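Drucken | Als E-Mail senden
Kategorie: Haushalt & Küche › Tischwäsche und Oberflächen

Wachstuch und beschichtete Tischdecken richtig pflegen

Eine abwischbare Tischdecke hält bei normalem Gebrauch mehrere Jahre. Die meisten Decken werden trotzdem früher weggeworfen, weil sie kleben, Knicke haben oder an der Tischkante brechen. Fast alles davon lässt sich vermeiden, manches auch nachträglich beheben.

Welches Material liegt auf dem Tisch?

Im Handel heißt fast alles Wachstuch, was sich abwischen lässt. Echtes Wachstuch, also Gewebe mit Leinöl- oder Wachsschicht, ist selten geworden. Üblich sind drei Sorten: PVC auf Vlies, PVC auf Baumwollgewebe und Baumwolle mit Acrylbeschichtung. Die Rückseite gibt Auskunft. Vlies fühlt sich filzig an und fusselt beim Reiben, Gewebe zeigt Fäden in zwei Richtungen. Acrylbeschichtete Baumwolle ist weicher, fällt an den Ecken besser und hat meist eine matte Oberfläche.

Der Unterschied spielt beim Waschen eine Rolle. PVC auf Vlies gehört nicht in die Maschine, das Vlies löst sich dabei in Fetzen ab. Acrylbeschichtete Baumwolle verträgt in der Regel 30 Grad im Schonwaschgang, ohne Schleudern und ohne Weichspüler. Steht auf dem Etikett etwas anderes, gilt das Etikett.

Tägliche Reinigung

Krümel zuerst mit der trockenen Hand oder einem weichen Tischbesen entfernen. Danach mit einem feuchten Tuch und einem Tropfen Spülmittel wischen, mit klarem Wasser nachwischen, trocknen. Das Nachwischen wird gern ausgelassen und ist der häufigste Grund für klebrige Decken: Spülmittelreste trocknen an und binden Staub und Fett.

Mikrofasertücher nur verwenden, wenn sie weich und sauber sind. Die groben Sorten für den Herd machen glänzende Flächen mit der Zeit stumpf. Scheuermilch, Schmutzradierer und die raue Seite des Schwamms bleiben im Schrank.

Klebrige Stellen

Klebt die Decke trotz Wischens, hilft eine Mischung aus einem Liter lauwarmem Wasser und 3 Esslöffeln Haushaltsessig. Auftragen, zwei Minuten stehen lassen, abwischen, mit klarem Wasser nachwischen. Bei altem Fettfilm, wie er sich auf Küchentischen in Herdnähe bildet, geht Waschsoda besser, ein gestrichener Teelöffel auf einen Liter. Dabei Handschuhe tragen.

Bleibt die Fläche auch dann noch klebrig, wandert der Weichmacher aus dem Material. Dagegen gibt es kein Hausmittel. Talkum oder Babypuder überdeckt das Problem für ein paar Tage, dann ist die Decke reif für den Restmüll.

Flecken

Kugelschreiber: Sofort mit etwas Spiritus auf einem Wattestäbchen abtupfen, von außen nach innen. Vorher an einer Ecke testen, ob der Druck hält. Nach einem Tag ist die Tinte in PVC eingezogen und geht nicht mehr ganz heraus.

Kurkuma und Curry: Mit Spülmittel vorreinigen und die Decke dann in die Sonne hängen. Der gelbe Farbstoff verblasst im Licht, oft schon an einem Nachmittag. Dunkle Drucke nicht länger als nötig draußen lassen.

Rotwein, Kirschsaft, Rote Bete: Auf intakter Beschichtung kein Problem. Kritisch sind die Schnittkanten und Stellen, an denen mit dem Messer geschnitten wurde. Dort läuft die Flüssigkeit ins Gewebe und steigt von unten als Rand wieder hoch.

Kerzenwachs: Hart werden lassen und mit dem Fingernagel oder einer alten Plastikkarte abheben. Die Reste mit einem in warmes Wasser getauchten Tuch lösen. Bügeleisen und Löschpapier sind für Stoffdecken gedacht, auf PVC gibt es damit ein Loch.

Filzstift: Wasserlösliche Stifte gehen mit Spülmittel weg. Bei wasserfesten hilft manchmal weiße Zahnpasta ohne Körner, dünn aufgetragen und nach fünf Minuten abgewischt.

Knicke und Falten

Neue Decken kommen gefaltet an und liegen dann wochenlang mit einem Kreuz in der Mitte auf dem Tisch. Auflegen und mit dem Haarföhn auf mittlerer Stufe entlang der Falte wärmen, den Föhn dabei ständig bewegen, mit der flachen Hand nachstreichen. Eine zweite Möglichkeit ist die Sonne: Decke an einem warmen Tag über den Balkontisch legen, nach einer Stunde sind die Knicke weich. Acrylbeschichtete Baumwolle kann von links auf kleinster Stufe gebügelt werden, mit einem Geschirrtuch dazwischen.

Wer eine glatte Fläche zum Spielen, Malen oder Nähen braucht, sollte die Falten vorher herausnehmen. Auf einem Knick kippelt alles, was keinen schweren Fuß hat. 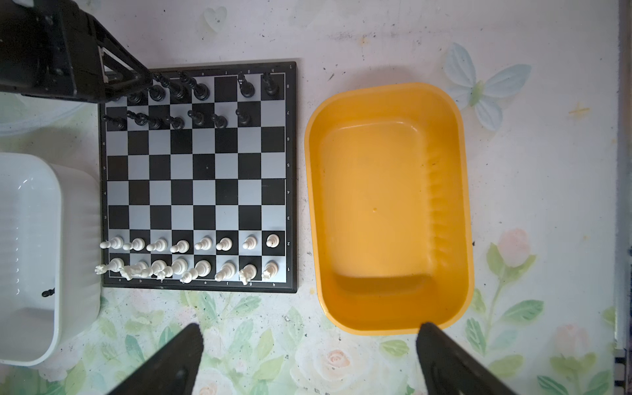 Bruneck, im April

Im Frühjahr wird bei uns die Winterdecke gegen eine helle getauscht, und damit stellt sich jedes Jahr die Frage nach der Lagerung. Beschichtete Decken werden gerollt, nie gefaltet. Am besten eignet sich eine Papprolle, wie sie in Stoffgeschäften übrig bleibt — meist bekommt man sie dort geschenkt. Die bedruckte Seite zeigt nach außen, dazwischen kommt eine Lage Seidenpapier oder ein altes Leintuch. Kein Zeitungspapier, die Druckerschwärze färbt ab. Auch keine Plastikfolie, denn zwei Kunststoffschichten können über den Sommer miteinander verkleben.

Die Rolle liegend lagern, kühl und dunkel. Unter dem Bett ist gut, auf dem Dachboden wird es zu heiß. Vor dem Einrollen muss die Decke auch auf der Rückseite ganz trocken sein. Vlies hält Feuchtigkeit lange, und nach ein paar Monaten riecht man das.

Den Tisch darunter schützen

Auf lackierten und geölten Holztischen sollte eine beschichtete Decke nie direkt aufliegen. Weichmacher greifen manche Lacke an, und unter der dichten Schicht sammelt sich Feuchtigkeit. Ein Moltontuch dazwischen löst beides, dämpft das Geschirr und verhindert das Verrutschen. Der Molton wird so zugeschnitten, dass er an jeder Seite zwei Zentimeter vor der Tischkante endet. Steht er über, zeichnet er sich ab.

Einmal im Monat alles abnehmen und den Tisch für ein paar Stunden offen lassen. Geöltes Holz kann bei der Gelegenheit nachgeölt werden, dann bleibt die Decke aber mindestens zwei Tage weg.

Hitze

PVC verträgt keine heißen Töpfe, auch nicht kurz. Eine volle Teekanne hinterlässt nach einigen Minuten einen matten Ring, der nicht mehr verschwindet. Untersetzer aus Kork oder Filz genügen für Kannen und Tassen. Für Töpfe und Auflaufformen nimmt man besser Holz oder ein Metallgitter mit Füßchen, Kork unter der Gusseisenpfanne ist zu dünn.

Zuschneiden und säumen

Meterware wird mit einer scharfen Schere oder einem Rollschneider geschnitten, in einem Zug und auf der Rückseite angezeichnet. Ein Überhang von 15 bis 20 Zentimetern reicht für den Alltag, bei kleinen Kindern lieber weniger. Für runde Tische die Decke auf Viertel legen, aber nicht pressen, und den Radius mit Schnur und Bleistift anzeichnen.

Gesäumt werden muss nicht, das Material franst kaum. Schrägband schützt aber die Schnittkante vor Nässe. Beim Nähen keine Stecknadeln verwenden, jedes Loch bleibt. Wäscheklammern halten genauso gut. Stichlänge mindestens drei Millimeter, sonst reißt die Decke an der Naht wie an einer Perforation. Klebt das Füßchen auf der Oberfläche, einen Streifen Backpapier mitnähen und hinterher abreißen.

Wind auf dem Balkon

Klammern aus Metall drücken sich mit der Zeit in die Kante ein. Ein Stückchen Filz unter der Klammer verhindert das. Gewichte zum Anhängen sind auf Reisen praktisch, schlagen aber bei Böen gegen die Tischbeine. Auf Dauer am besten hält ein Gummizug, der unter der Tischplatte von Ecke zu Ecke läuft.

Wenn die Decke nicht mehr schön ist

Aus den guten Stücken lassen sich Schubladeneinlagen, Untersetzer für Blumentöpfe oder eine Unterlage für den Futternapf schneiden. Zum Einschlagen von Lebensmitteln eignen sich alte Decken nicht. Reste aus PVC gehören in den Restmüll und nicht in die Altkleidersammlung.

Schlagwörter: Tischdecke, Wachstuch, Flecken entfernen, Aufbewahrung
Seite drucken | Per E-Mail weiterempfehlen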